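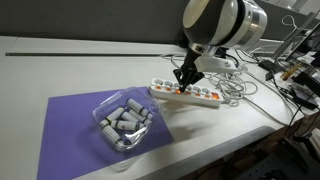
Group project report — The Shared Desk: power, small parts and where they end up
Flillham site, bench group 2
Submitted 16/08/2023

1. What we set out to do
Shared desks at Flillham get used by four or five groups a week and the same complaints come up every time. Nowhere to plug in. Small bits gone missing. Somebody's cable in the way. We wanted to see if a simple layout, same every session, would cut the time lost to setting up. Budget was tiny (£35, most of it not spent). Ran for 7 sessions, plus one practice that we didn't count as half the group was away.

2. Setting up
Old way — everyone brings own extension lead, drops it wherever. We timed set up at the start of each session with a phone stopwatch. Worst was the Stineck group's changeover, which took 90 minutes start to finish, though that includes looking for a key.

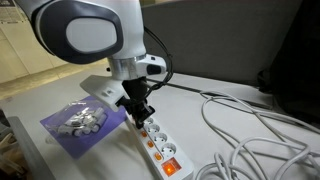 Our first decision was where the power should go. Eluned wanted it clipped along the back, the rest of us wanted it in reach. Reach won. With the strip running diagonally across the table you can get at the sockets from either side, and the orange switch on the end is easy to spot when it's lit. Downside is the cable. White cables, white table, and they lie in loose loops to the right of the strip just where you'd want to put a notebook. We did buy velcro ties. They were used in two sessions and then forgot about.

3. Small parts
Rule was: anything small enough to roll stays in something clear, and the clear thing stays on a coloured sheet. We used purple as it was what the Kimaro room had left over. No labels on the sheet, we meant to do them but ran out of time. Parts went missing in the first session only, and those were found later in the Punavano box where they shouldn't of been.
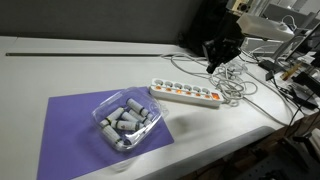

Eluned Prothero said in her feedback that the sheet did more than the containers, as people from other groups left it alone without being told, and she would keep it even if the rest of the layout was dropped. She also said the sheet should be bigger. We agree on the first point. Bigger would mean less desk for writing on, so not sure.

4. Results
Set up time came down after the second session and stayed down. Not a huge sample. One session was slower becuase the room was double booked. Full timings in the appendix (table A, the one marked final, ignore the other).
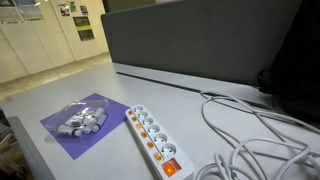 Should every shared desk have its own power strip that never leaves it? We think so, provided one person per group checks it is switched off at the end of the session — leads that travelled between rooms were the main cause of late starts.

5. What we'd change
Tie the cables on day one and check them. Write on the sheets. Ask the other groups before starting, we only told them after. If the project carries on in September somebody needs to book the room properly, and store the sheets flat as one got creased in a bag.

Appendix: table A, feedback forms, receipt for velcro ties.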